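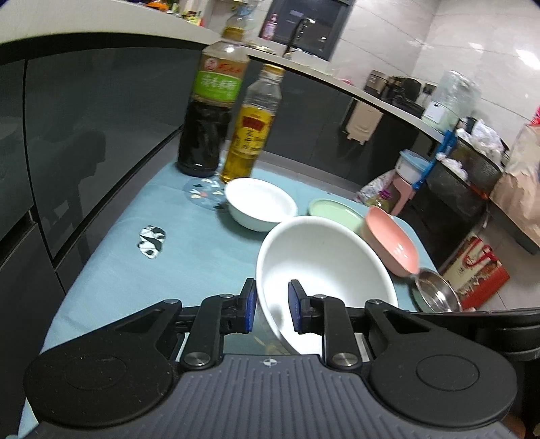 Une journée portes ouvertes chez un assureur apprend-elle quelque chose sur l'indemnisation après une tempête ? Un peu, à condition de quitter le parcours fléché.

Je suis allé en octobre chez Caltow, qui ouvrait son centre de gestion des sinistres climatiques. Accueil à 9 h, café, badge, puis un film sur la résilience des foyers. Catarina Peixoto, qui guidait notre groupe, a annoncé 1341 dossiers ouverts après les inondations du printemps. Combien sont réglés ? Elle n'avait pas le chiffre sous la main.

On nous a ensuite montré Morkix, le logiciel censé estimer les dégâts en 15 minutes. La démonstration portait sur une cave inondée - dossier choisi d'avance, bien sûr. J'ai demandé ce qui se passe quand l'assuré conteste. « On envoie un expert », a répondu Arnout De Haan. Délai moyen : plus de 45 jours. Le film n'en parlait pas.

Le meilleur moment fut la pause, avec un ancien expert, Sadao Nishimura, qui m'a conseillé de relire ma franchise tempête avant l'hiver. Je l'ai fait le soir même. Elle a doublé depuis mon dernier avenant.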